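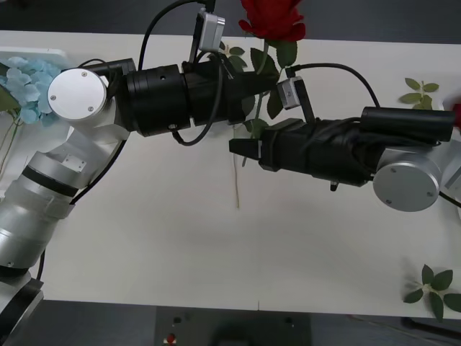 An artificial red rose. In a living rose, the red comes from pigment inside the petals.

Search the site Enter a word Go

What Makes a Petal Red?
August
By Eusebio Iglesias

A petal is made of very small units called cells. Each cell is like a tiny bag. Most of the space inside it is taken up by a second bag, the vacuole, filled with water and dissolved material. In a red rose, part of that dissolved material is a pigment. A pigment is a substance that takes in some colors of light and lets others bounce back or pass through.

Sunlight looks white, but it is a mixture of colors. When it reaches a red petal, the pigment takes in most of the green and blue light. The red light is left over and travels to your eye.

The main group of pigments in red roses is called the anthocyanins (say "an-tho-SY-a-nins"). The same group colors red cabbage, blueberries and the skin of red apples. Yellow roses use a different group, the carotenoids, which also color carrots. An orange rose can have both kinds in the same petal.

White petals have very little pigment of any color. They look white because of air spaces between the cells. Light hits the edges of these spaces and scatters in all directions - the same thing happens in snow. If you press a white petal hard between your fingers, the air is pushed out and the pressed part turns partly clear.

The rose garden at Loltbridge grows 129 kinds of rose, and each has a label giving its color group. The gardener, Rostislav Lukáč, sorts them by the color of the newly opened flower. Color can change with age. Some roses open yellow and turn pink over several days, as one pigment fades and another is made.
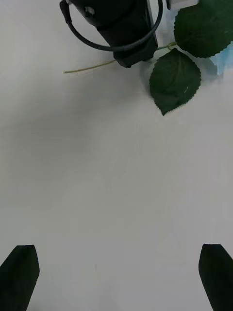 Why are there no true blue roses in the garden?

Roses do not naturally make delphinidin, the pigment that many blue flowers use. Roses sold under blue-sounding names are usually pale purple, and bright blue ones in shops have often been dyed.

A test you can do with an adult: chop some red cabbage and soak it in warm water until the water is purple. Pour the water into two clear cups. Add a spoonful of lemon juice to the first cup and a pinch of baking soda to the second. The first turns pink and the second turns blue or green. Anthocyanins change color in acids and in bases - the opposite of acids. Write down the color of each cup before you pour it away.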